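Plotitetti build night – minutes for July 10, 2018

Taken by me, Golshifteh, since I was the one with a pen

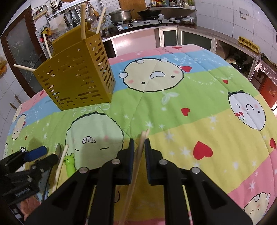

We got going late because we were all in the kitchen talking, so please don't look for a start time. Juntunen group and Indley group were both there, plus two people from the Fivitz bench who came for the gripper part and stayed for the noodles (welcome!).

Last minutes

Read out by me, too fast. One fix: I wrote that the finger pads were glued on. They were taped at that point. Changed. Agreed.

Chopsticks

This took up most of the evening and I loved it. The job we set ourselves last time was chopsticks out of the holder and chopsticks back in the holder, with the hand-held grippers, before we let the arm anywhere near it. Everybody who wanted a turn got one. My own feeling is that picking up is nearly sorted and putting back is a mess – the slots are narrow, the holder is light, and the minute you lean on it the whole thing wants to go over. Juntunen group want to weigh the holder down with something. Indley group say that's cheating and the fingers should learn to be gentle. We went back and forth on this for a good while and I stopped writing.

Decided: try it both ways, same table, same comforter, and bring the results next time. Nobody is to swap the comforter for a flat board yet. I know it's soft and things lean over on it, but if it works on there it should work on a plain table too, and I'd like to have the hard version done first.

Spoon and frog

Short talk about what comes after chopsticks. The spoon got the most support. I put in a word for the little green frog (it's such an awkward shape!) and was told it can be third. Fine. Minuted so that it can't be forgotten.

Fingers

The parallel fingers close evenly now, which they didn't in the spring. Indley group printed the last set at home and it ran 16 hours, mostly overnight, and they would like somebody else to have the next one. Juntunen group said yes. Please use the newer file, the one with the longer plates. The old one is still in the shared folder and I have asked twice for it to go.

There was also a question about the bolts working loose. Check them before every session, and if you take one out, put it in the dish and not on the counter by the stove. We have lost enough of them.

Money

We have 310 dollars in the tin. The arm motors we all want come to 2820 for the full set, so you can see the problem. Fivitz bench offered to lend us one joint's worth so we can at least test the wrist. Accepted with a lot of thanks. We'll talk about the rest when we've seen whether one works.

Anything else

Cables across the kitchen door again. I tripped, I'm okay, please run them along the wall.

Can we label the chargers? Yes. I'll do it.

To do

Me – labels, and get the old finger file deleted
Juntunen group – print the next fingers, try the weighted holder
Indley group – try the holder with no weight, softer grip
Fivitz bench – bring the loan motor and its cable

Next one is later in July, same kitchen, and we can fit 5 at the table at a time, so we'll take turns like this time. Bring a snack if you can.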